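Notebook - soft goods collection, Jilbridge site
June, started 9:30

Carrying on from the entry on the handheld collection kit. Today is textiles on a bed, home setting, one operator at a time. The task string stays "pick cloth from bed, place at far side." I left the wording alone so these episodes can be merged with the earlier ones without a relabeling pass.

Target is 500 accepted episodes for this home. Accepted means it passes the Kamath filter and also my own skim at 4x. The filter catches tracking loss and dropped frames. It does not catch a bad grasp that happens to end in the right place, so the skim stays for now.

Settings, unchanged unless noted:
Episode length cap 30 s
Jaw width logged every frame
Exposure locked after the operator is in position (new, see below)
Start pose free, but jaws open and above the bed surface

Exposure: auto was hunting whenever the window came into view. The fisheye takes in a lot of room, so a small wrist rotation is enough to bring the curtain in, and the bed goes dark for several frames. Locked it on the quilt instead. The window side clips a little, which I can live with. Nothing we need is over there.

Main technical problem is the approach angle. On a hard table the operator can come in low, touch down and close. On a plush quilt the pads sink, and the lower jaw tends to pick up quilt pile along with the target. In the jaw width log this shows as a closed width a few millimeters larger than for the cloth alone. I can separate the two cases by eye in the plot, but I would not trust a fixed threshold across fabrics. Brocade is stiff and holds a fold, so its closed width varies more from grasp to grasp than cotton does. 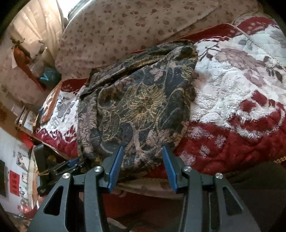

Second issue is edge grasps against fold grasps. Left to themselves, operators go for the nearest edge nearly every time. That gives a tidy dataset and a policy that has hardly seen a fold. Asked Aleksi Leinonen to alternate: edge on odd episodes, top fold on even ones. He got into a rhythm after the first batch and the fold grasps look usable. Fold approaches are slower, but they stay under the cap.

Pattern on pattern is worth keeping. A dark woven cloth on a red and white floral quilt is much harder to segment than our gray towel on a gray sheet, and the Clornari baseline has seen almost none of it. I ran the current mask model over one batch at lunch. It finds the cloth well enough from above. From close in and low it merges the border of the cloth with the bedding underneath, and the mask spills. No fix planned today. I want the raw examples first, then decide if masks are even needed for this task.

Considered clearing the bed and decided against it. The cushion stays, same for the things on the shelf. The point of going into homes was to stop training on clean tables. Only rule is that nobody rearranges the background in the middle of a batch, so background and batch number stay tied together and I can hold out by batch.

Reset procedure, after 2 tries at getting it right:
Drop the cloth from hand height, do not lay it out
Do not smooth it
If it lands flat, pick it up and drop it again
Tap the marker button, then start

The first version had the operator reset with the gripper. Too slow, and it filled the recording with motion I then had to trim. Hand reset is better, provided the hand is out of view before the marker. A few early episodes have fingers in the opening frames. Trimmed those to the first clean frame and kept them.

Sync: the Idix logger drifted against video again. Small, but visible at jaw closure. Restarting it between batches clears the offset. Added the restart to the checklist. I still want to know if it is the clock on the logger or the way we stamp on arrival. Did not have the cables with me to test.

15:40 - stopped recording. Light had moved enough that the locked exposure was off and I did not want two settings within one batch. Upload running.

Open:
Relabel grasp type (edge/fold) from episode parity, then spot check against video
Pad wear - ridges look fine, check for lint before the next session
Ask Aleksi which approaches he abandoned and why, the log only shows a cancel
Jaw width histogram per fabric, same bins as the towel plot
Bring logger cables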